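Handheld grippers — Tarkosar vs Ronel, which pads for cloth?

Forum: Manipulation hardware > Grippers and end effectors

palletjack_67
Started this thread 21 February 2026

Trying to pick one pair for household tasks before we order more. Bathroom sink jobs are up first, cloth over the basin, one gripper each hand, marker cubes on top. 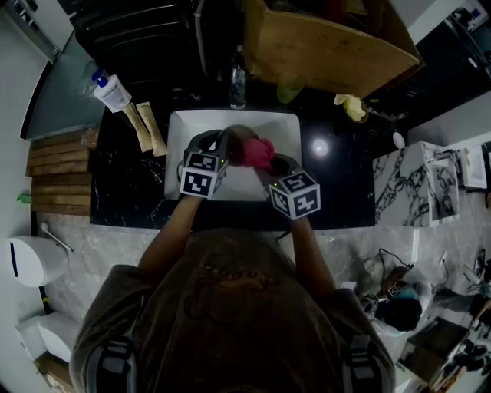 What I've got so far

Both pairs are handheld, parallel jaw, trigger on the grip. Same marker cubes moved across, same tracking software, same operators. Did 60 takes with each pair on sink tasks. Cloth pickup, wringing motion, wiping the basin, moving bottles.

Tarkosar: lighter in the hand, jaws open wider, pads are a soft ribbed rubber. Grabs a bottle fine. Cloth bunches up in the ribs and doesn't want to let go, so you get this little shake at the end of every release. Shows up in the data as a wobble and I hate it.

Ronel: heavier at the front, smooth pads, lets go of cloth cleanly. But thin fabric slides out when you pull sideways. Trigger has a dead spot in the first bit of travel. My wrist was cooked by lunch.

Leaning Tarkosar with different pads. Anyone done the swap? And does anyone have the trigger dead spot sorted on the Ronel or is that just how it is.

dunny_servo
Reply 1

Dead spot is the return spring, not the trigger. Take the side plate off, there's a spacer behind the spring. Ours came with it in backwards on one of the pair. Flip it and the slack goes away.

If both of yours do it then I dunno, might be a newer batch.

palletjack_67
Reply 2

Both do it, left one worse. Will pull the plate tonight. Cheers

mapleflange
Reply 3

Disagree on Tarkosar being the pick. We ran Tarkosar for most of last year and the wider opening is a trap. Operators open all the way for everything becuase they can, then the policy learns to open all the way for everything, then your real arm knocks the soap over reaching for the cup. Narrower jaw = tidier demos.

Also are you tracking off the cubes only or fusing with the IMU?

palletjack_67
Reply 4

Cubes only on these. Head camera sees both most of the time. Loses one when the hand rolls outward or when people lean right over the basin and the forearm gets in the way.

On opening width, couldn't you just put a stop on the jaw? It's one screw.

mapleflange
Reply 5

You could. We did. Then it's a Ronel with worse trigger feel.

grommet_hoarder
Reply 6

lol that's harsh on the Tarkosar. The trigger on mine is lovely

Pads — I've swapped them. Kandpal do a flat silicone set that fits the Tarkosar fingers if you open the mounting holes up a touch with a hand drill. Cloth release much better. Grip on wet glass is worse though, so if bottles are half your list have a think. I ended up with Kandpal on one finger and the stock ribbed pad on the other. Looks daft. Works on nearly everything I've thrown at it.

coolant_and_coffee
Reply 7

Mixed pads is a bad idea for anything you want to train on. Which finger is against the object changes with how the operator comes in, so you've basically got two grippers and no label telling you which one was used. Pick one pad and live with it.

grommet_hoarder
Reply 8

Only if you roll the wrist 180, which no one does over a sink. Label the fingers, ribbed goes on the thumb side, done. I've got 3,881 episodes with mixed pads and the policy does fine on cloth.

coolant_and_coffee
Reply 9

Fine compared to what, did you train one on matched pads?

grommet_hoarder
Reply 10

No. Fair enough. Still reckon it's ok.

ferrule_61
Reply 11

Haven't tried the Kandpal ones but general note on lighting as nobody has raised it. Polished dark benchtops are rough for marker tracking in my experience. Ceiling light comes straight back at you off the stone, exposure drops, and the white on the cubes goes grey. I see you've got a bright spot on the counter right beside the sink in that shot. Lock the exposure before you start a run, don't leave it on auto. Matte markers too if yours are glossy.

palletjack_67
Reply 12

Was on auto. Ugh. That could be half my dropouts on the right hand, it's always worse on that side and I'd blamed the operator's elbow.

Will lock it and redo a few.

dunny_servo
Reply 13

Matte spray works on glossy prints. Two light coats and let it cure properly or it picks up every fingerprint going.

mapleflange
Reply 14

Back to weight for a sec. What's making the Ronel front heavy is the cube bracket as much as the gripper. The stock one is a solid lump. Dranport have a hollow one, or print your own and move the cube back toward the wrist a bit. Recalibrate the offset after, obviously. We forgot once and lost a whole October week to it.

tyre_kicker_bne
Reply 15

Question from someone about to buy. Is handheld even worth it for sink stuff vs teleop on the real arm? Seems like you'd get force info for free with teleop and skip the marker drama.

palletjack_67
Reply 16

Speed mostly. Teleop for a folded cloth took us ages per take, handheld is close to how a person would do it. Also can't get our arm into a bathroom. Base doesn't clear the door.

You do lose force. Neither of these has a force sensor in the finger, just jaw width.

coolant_and_coffee
Reply 17

I'd go the other way for cloth tbh. Jaw width tells you next to nothing when the thing between the fingers squashes flat. Closed on a cloth and closed on air look the same to within noise. For bottles handheld is great. For fabric I'd want teleop or at least a cheap pressure pad on one finger.

mapleflange
Reply 18

Wrist cam sorts that out, you can see whether there's cloth in the jaw. Don't need pressure for it.

coolant_and_coffee
Reply 19

Until it's bunched over the lens. Happens constantly with towels.

mapleflange
Reply 20

Smaller towels :)

palletjack_67
Reply 21

Update. Pulled the Ronel side plates. Spacer was backwards on the left, right way round on the right one. Flipped the left, dead spot mostly gone and now it matches the other. The right still has a bit but I can live with it.

Locked exposure and did a short run with the Tarkosar pair. Right hand tracking noticably better, didn't lose the cube unless the operator rolled it right over. Thanks ferrule.

Ordered one set of the Kandpal flats, going on all the fingers, sorry grommet. Also grabbed the Dranport bracket for the Ronel so the weight comparison is fair. Will redo the cloth takes on both once the bits turn up and post the release plots here.

grommet_hoarder
Reply 22

No offence taken. Drill slow, the finger plastic cracks if you lean on it. Ask me how I know

ferrule_61
Reply 23

Glad it helped. Post the dropout numbers per hand as well if you can be bothered, would like to see left vs right.

tyre_kicker_bne
Reply 24

Following. Holding off on my order till the plots are up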